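The Day I Watched a Robot Carry a Bucket
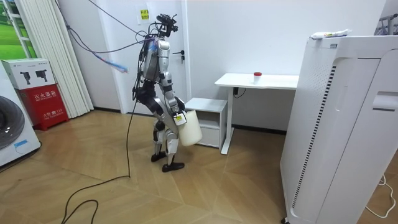
Bucket in hand! Look at those bent knees.

Have you ever carried a bucket? I bet you have. Maybe it was full of sand at the beach, or soapy water for washing the car. You probably picked it up, walked off with it and thought about something else the whole way.

Last August I went to the open day at Brunton, a robot lab in Turkbridge, and I spent most of the morning learning why carrying a bucket is a hard job. I loved it so much that I came home and started writing this page the same evening (with a sandwich in the other hand, so excuse any crumbs).

Two legs, two arms, one bucket

A robot shaped like a person is called a humanoid. That word just means "like a human." It has legs, arms, a body and something on top that we'd call a head, even if it doesn't have a face like yours. The one at Brunton is silver, gray and black, and its head is covered in dark bits that stick up all over the place. Those are mounts for sensors. Sensors are the parts that let a robot find out what is going on, a bit like your eyes and ears and the skin on your fingertips.

Everybody at the lab calls the robot Piltar. I asked if that was short for anything and the engineer showing us around said no, they just liked the sound of it.

The room where Piltar practices looks a lot like part of somebody's home. It has a wood floor, a door with a handle, a desk, a little bedside cabinet and even a washing machine! I asked about that too (I asked about everything, I'm that kind of visitor). The engineer told us that a robot meant to help in homes needs to practice around the kind of stuff people have in their homes. A big empty hall would be too easy.

Why the knees?

Stand up for a second and try this. Lock your legs perfectly straight and ask somebody to give your shoulder a very gentle nudge. Wobbly, right? Now bend your knees a little, lean forward a tiny bit and try again. Much better!

Bent knees give you room to move. If you start to tip, you can push up or sink down and catch yourself before you fall. Soccer goalies stand that way, and so do surfers, and so does Piltar. Its feet help too. They are broad and flat on the bottom, and one goes a little in front of the other.

Now add the bucket. When you hold something heavy in one hand, it pulls you toward that side. Your body fixes this without asking you — you lean a little the other way and off you go. A robot has to work it out with numbers, and it has to keep working it out, because the answer changes every time a foot moves. The engineer said the computer can check its balance 1,000 times a second. I tried to count how many times I check mine and gave up at zero, because I never notice doing it.

And a bucket swings! It hangs from its handle, so it rocks back and forth when you walk. A box held tight against your chest stays put. A bucket has ideas of its own. If you've ever carried a full one and ended up with wet socks, you know what I mean.

Holding on

Then there's the hand. Fingers that squeeze too softly will let the handle slip, and fingers that squeeze too hard could squash something thin. You learned how hard to squeeze things when you were a baby, mostly by dropping them. Robots need plenty of goes as well. There was a tally on a whiteboard in the hallway, and the team had written down 147 bucket tries for that month alone.

What are all those wires for?

This was the question the kids in our group asked first. There are lots of cables coming from Piltar's back and going up toward the ceiling, and there's a long black one that comes from its waist and makes big loops across the floor.

Cables can do two main jobs for a robot. Some carry electricity, which is robot breakfast, lunch and dinner. Others carry messages, so the people at the computers can see what the robot's sensors are picking up and send it new instructions. Plenty of robots use batteries and radio signals for those jobs instead, and then they can wander farther. But batteries run down, and when you're practicing all day it's handy to be plugged in.

We all had to stay behind a line of tape during the demonstration, by the way. Robots like this are heavy and strong, and you should never walk up to one unless the grown-up in charge says you can.

Try it at home

You can do your own bucket test. You'll need a small bucket with a handle, some water and a place outside where spills don't matter.

Fill the bucket halfway and walk ten steps. Easy? Now do it very slowly, stopping after every step. Next, switch hands. After that, walk with your legs as stiff as you can and see how much splashes out. Write down which way was the driest!

My driest was slow steps with bent knees. My worst was stiff legs, and my sneakers are still on the back porch.

If your school wants to visit, Brunton has another open day planned for the spring, and next time I'm told there will be a turn at steering one of the small practice robots. I've already asked if grown-ups can have a go.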